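Glass Lids and Nonstick Pans: Your Questions

By the Sestilwood kitchen desk
Updated in August

We get more mail about lids than about anything else we write on. More than 1,000 questions have come in through the form, and the ones below are the ones that keep coming back. They apply to ordinary round glass lids with a metal rim and to light-duty nonstick frying pans.

Why does my glass lid look cloudy after washing?

Usually it's one of two things: hard water or old grease. Wipe a small patch with a cloth dipped in white vinegar. If the patch clears, you have mineral spots, and the whole lid can be done the same way, then rinsed and dried. If the patch stays dull or feels tacky, it's grease. Use warm water and dish soap, leave it for a few minutes, and wipe again.

What kind of cloth should I use?

Microfiber is our first choice for glass. Cotton dish towels are fine too, but they tend to leave lint, and you'll see it when the light comes from the side. A folded cloth is easier to control than one that's spread out flat. Stand the lid on edge next to the pan and pinch it by the rim with the light blue towel folded between your grip and the glass, and you won't leave prints on the part you just cleaned.

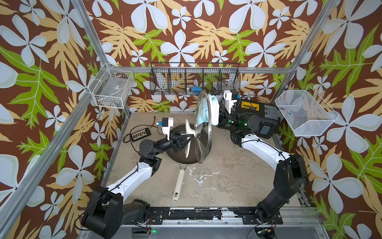

Spatulas are the other half of the question, and most scratches we hear about come from the wrong one. Skip metal on a nonstick surface, even if the packaging says the coating can take it. A broad curved blade like the white one over the pan covers a lot of surface in a few passes, and the curve helps it get under an egg or a pancake. Check the front edge now and then. If it has melted spots or nicks, replace it.

Can the lid go in the dishwasher?

Most can, but check the care sheet. Put it on the bottom rack, on edge, where it can't knock against other pieces. If the knob is held on with a screw, tighten it by hand afterward, because heat and vibration loosen it over time. Don't overtighten. The glass around the hole is the weakest part of the lid.

How do I clean under the metal rim?

Food and soap collect where the metal meets the glass. Use a soft toothbrush and warm soapy water and go all the way along both sides of the rim. Rinse under running water with the lid tilted, and turn it as you go. Then press a dry cloth along the seam – don't just wipe across it – so the water that's sitting in there comes out.

If you see a brown line that won't brush off, try a paste of baking soda and water. Leave it on for 2 minutes and brush again. Don't use steel wool. It scratches the glass and it sheds.

How should I dry a lid?

Start with the inside, since that side holds the most water. Bunch the cloth loosely and work from the knob hardware out to the rim. Turn the lid over and do the top. Finish with the rim.

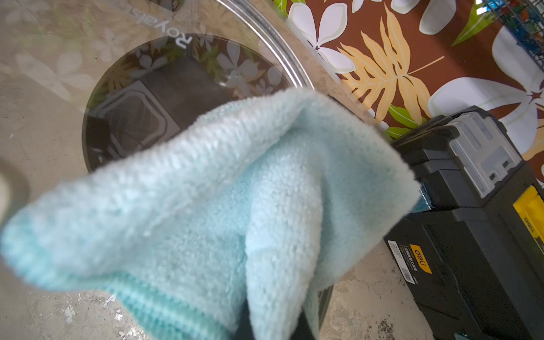
If the cloth starts to drag, it's too wet to do any more good. Switch to a dry one. Two cloths are enough for a full set of pans, one for the first pass and one for the polish.

How do I wash microfiber so it keeps working?

Wash it with other microfiber, in warm water, with a small amount of detergent. Leave out fabric softener, which coats the fibers and makes them push water around. Air dry or tumble on low. A cloth used on greasy pans should be rinsed in hot water before it goes in the machine.

Where should I keep lids?

Somewhere they won't be stacked glass on glass. A rack inside a cabinet door works, and so does a slotted file holder on a shelf. If you're short on cabinets, use the wall. Wire baskets are good for cloths and small tools: air gets through the mesh, and you can see what's in there without taking it down. 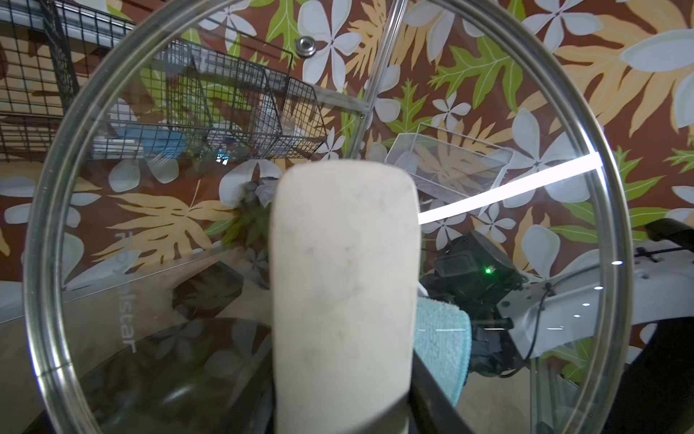
Wall storage does need some planning if you have a busy wallpaper. Measure first and mark the screw holes with painter's tape, because pencil marks get lost in a pattern. Color matters as well. Against big white flowers and bright green leaves, the black wire basket is easy to pick out, while a white fine-mesh one lets the print show through. Either is fine, so pick by what you want to notice. Hang the heaviest things lowest, and leave enough room beside each basket to lift a lid away without bumping it.

Is a chipped lid safe to use?

No. Tempered glass can break all at once when it's damaged, and a chip at the edge is where that starts. Wrap it in newspaper, tape it, label it, and put it in the trash. Most curbside programs don't take it with bottles and jars.

The printed name on my lid is wearing off. Does that matter?

Not for cooking. Vinegar and abrasive pads both speed it up, so stick to soap on that part if you want to keep it.

I have a question that isn't here.

Send it through the contact form. We read mail on Thursday and answer what we can.

This site uses cookies to remember your settings. By continuing to browse you accept our cookie notice. OK

Contact | © Sestilwood | Back to top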